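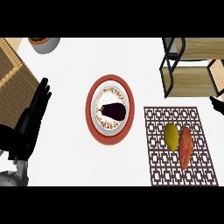

Kinga Kelemen asked me at the whiteboard whether a simulated cell can need maintenance at all, and if so, could I please write down what I do all morning. Fair enough, Kinga — this entry is for you, and for whoever picks up the table cell when I go on leave in July.

The short answer is that the cell drifts. The arms and hands don't wear out, of course, but the model of them does get stale. The real bench next door had its left wrist rebuilt by Waltell, and after that our simulated left hand no longer agreed with it. So today was a left-arm day.

8:40. Loaded the dining table layout with the eggplant on the plate, and left the lemon-or-mango (I have never settled which, the asset list just says fruit) and the sweet potato on the lattice mat. I like this layout for checkups. The dark eggplant shows up beautifully against the white plate, and the mat has all those gaps, so if the contact settings are off, it's usually the produce on the mat that starts to creep first.

9:15. Ran the idle test, 200 resets, hands nowhere near anything. Nothing on the mat crept. The eggplant rolled in 14 of them, always right after the reset and always toward its fat end. I spent far too long blaming the plate before I looked at the spawn height, which somebody (me, I'm afraid) had left 2 mm too high after the Pretia demo. Put it back, reran, no rolling. Lovely!

10:30. Left hand. With the fingers open and raised, the joint readings looked fine, and they went wrong only as the hand closed. Hussam Nimri had warned me about this one: the rebuilt wrist has a new zero, and the old offset was sitting in two files, the arm description and the calibration override. I changed it in the first and forgot the second, so the correction fought itself and the fingers closed a little short. Now the offset lives in the override only. Please keep it that way, even if it looks untidy.

11:50. Step 1477 of the long replay is where the old setup used to jam its thumb against the rim of the charger. Played it through three times with the new offset and it went by cleanly. I still want to see it on the Flurnier controller before I call it fixed — their filter is slower than ours and has surprised me before.

Still to do: right arm, same check, starting from the parked pose. Friction on the sweet potato seems high to me. Ask Heiskanen for the fingertip pad numbers again, the sheet they sent has a column missing.

Coffee machine is working, by the way.

Comments

Hussam Nimri: There's a third copy of the offset in the replay header. It only gets read if the override is missing, but I'd clear it anyway.

Kinga Kelemen: Thank you, I take it back. Could you put the idle test in the startup script so I can run it while you're away?

We use cookies to remember your login and display settings. Accept / Manage preferences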